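Uvlow Basket Sorting — Rules for Operators
By Refilwe Hendricks, 05/07/2020
3 comments · 10 shares
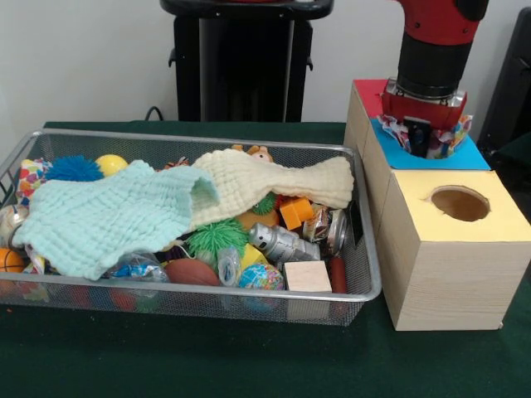
Scope
These rules cover every recording in the Uvlow set: one fixed arm, one wire basket of mixed objects and the boxes beside it. Sipho Nkuna keeps the object list, which stands at 93 items. Send him changes before a session, please.

Filling the basket
- Mix hard and soft things. Balls, blocks, cans and plush toys should share the basket with cloths.
- Objects may pile above the rim. Lay knitted cloths over part of the pile so that some items are half hidden.
- Keep wrappers and clear plastic in the mix — they are hard to pick and we want them recorded.

During a run
- Hands stay off the table while the arm is powered.
- If fabric bunches around the fingers at a box opening, let the arm finish its move. Press stop if it pulls a box over.
- Do not tidy the basket between attempts.

Logging
A session ends after 21 attempts. Write down each failed pick, with the object name as it appears on the list. Failed runs stay in the set.

Known gaps
Only one table colour so far. Dresgate will add a second in November.

Contact: Refilwe Hendricks, Uvlow
© 2020 Uvlow · Back to top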